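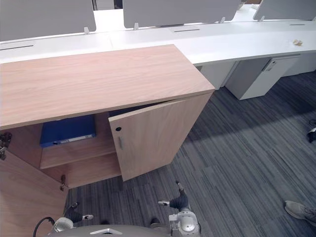 Head view, both doors open, binder on the upper shelf.

Category: Manipulation > Perception and Planning
Posted 20 August 2024 by Heino Petrauskas

Running the Duneo planner on the cabinet task. With both doors open, the segmentation merges the cabinet top and the near door into one plane. Same wood grain, same color. The planner then treats the door as fixed and sends the left arm wide. Depth is clipped at 2 m. Mask value for "free" is 255. Any fix short of retraining?

rakena_user
Split on normals before you look at color. The top is horizontal and the door isn't.

Heino Petrauskas
Tried it. Normals are noisy near the door edge – the carpet there goes from bright to shadow and depth drops out.

londholm730
I'd leave perception alone. You know the hinge axis. Put the door in the model as a revolute joint and fit one angle per door. The handle and the lock give you points on the right one.

rakena_user
Disagree. That works for one cabinet. Next week it's a different one and you're measuring hinges again.

londholm730
Measuring two hinges is still cheaper than labeling 548 frames.

Heino Petrauskas
Fitting the angle first. Will post the planner log.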